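Kapitel 4
Wenn der Greifer mit am Schreibtisch sitzt

Bevor wir mit den Begriffen anfangen, erzähle ich euch kurz von Broveck, einem Dienstleister für Büroreinigung und Raumpflege, bei dem ich im Oktober zu Besuch war. Ich hatte ehrlich gesagt mit einer Halle voller Maschinen gerechnet (das kommt davon, wenn man zu viele Prospekte liest!). Stattdessen: Schreibtische, Tastaturen, Jalousien, Kaffeegeruch. Und Leute, die mit Handgreifern genau die Handgriffe vormachen, die sie vorher jahrelang mit bloßen Händen erledigt haben.

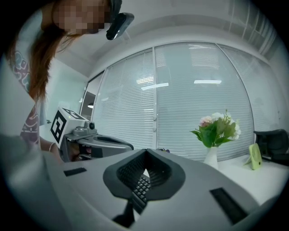 Mich hat vor allem interessiert, was das mit einem Arbeitstag macht. Broveck hat 23 Beschäftigte in diesem Bereich, und 10 davon führen inzwischen überwiegend vor, statt selbst zu putzen und aufzuräumen. Eine Kollegin meinte zu mir, sie habe noch nie so viel darüber nachgedacht, wie man eigentlich einen Stift aufhebt. Eine andere fand es schlicht anstrengend für die Handgelenke – auch das gehört in ein Lehrbuch!

Und dann die Fragen, die in der Pause hochkamen: Wem gehört das Können, das da aufgezeichnet wird? Wird Vormachen besser bezahlt als Machen? Wer wischt in drei Jahren den Tisch ab? Merkt euch diese Fragen, wir brauchen sie in Abschnitt 4.2 wieder, wenn es um Tätigkeitsprofile und Mitbestimmung geht.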